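Going back to paper for the household accounts

I stopped using a budgeting app in January and went back to a paper notebook. A few people have asked how it is going, so I have written it down in one place.

The app was fine for the first couple of years. It linked to my bank account and sorted everything into groups, with a chart for each. Then it started asking me to confirm things it already knew, and it put the vet under "beauty" every single time, however often I moved it. By the end I had 3,802 transactions in there and could not have told you what I spent on food in a normal month. I looked at the charts, felt vaguely bad and closed it again.

The notebook is an ordinary ruled one from Prendergast, the stationer's on the corner in Zirnesstead. It cost less than a sandwich. I rule each page into four columns: date, what it was, how much, and a last one for anything I want to remember, such as "birthday" or "should have taken it back". I write in blue and put money coming in on the left-hand page in black.

I do it every evening after the washing-up. It takes 10 minutes if I have been to the shops and less if I have not. Cash goes in from memory, cards from the receipts in my coat pocket. When I miss a night I catch up the next day, and when I have missed more than two I look at the bank statement online and copy it across. 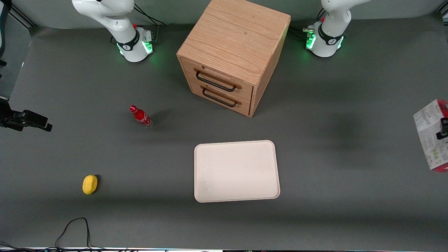 Gurmont
Writer and editor of this blog
May 25, 2018

The main change is that I now know the price of things. I could not have told you in the autumn what we paid for washing powder or a tank of petrol. Writing a number down by hand seems to fix it in my head in a way that scrolling past it never did. I noticed in the second week that I was buying lunch out far more than I thought, mostly on days when there was perfectly good soup in the fridge.

The other thing is the regular payments. I went through them all at the start and wrote them on the inside cover, with the date each one leaves the account. There were 12. Two were for things I had forgotten I had, including a film service I signed up to for one series and a breakdown policy on a car we sold. I cancelled both. The breakdown people took three phone calls and a letter, and I am still waiting for the last refund.

There are drawbacks. Adding up is dull, and I make mistakes. My March total was out by £600 – I had put the boiler repair in twice, once from the receipt and once from the statement – and it took me most of an evening to find it. I now put a small tick on each receipt once it has been entered. Searching is slow as well. When the kettle broke I wanted to know when we had bought it, and that meant turning pages until I found it.

I also would not suggest it for two people who both spend from the same account, unless both of them will hand over their receipts. In our house that took some arguing. We settled on an old Jivier biscuit tin by the front door, and anything that goes in the tin gets written down. Anything that does not go in the tin gets asked about on the last day of the month.

Some people use coloured pens and stickers for this sort of thing. I tried a highlighter for the food lines and gave up after a fortnight, as it came through the paper. Plain columns have been enough for me so far.

The notebook will be full by the end of the summer at this rate. I have already bought the next one, the same make but with a hard cover, as the soft one has gone badly at the corners from being kept in the kitchen drawer.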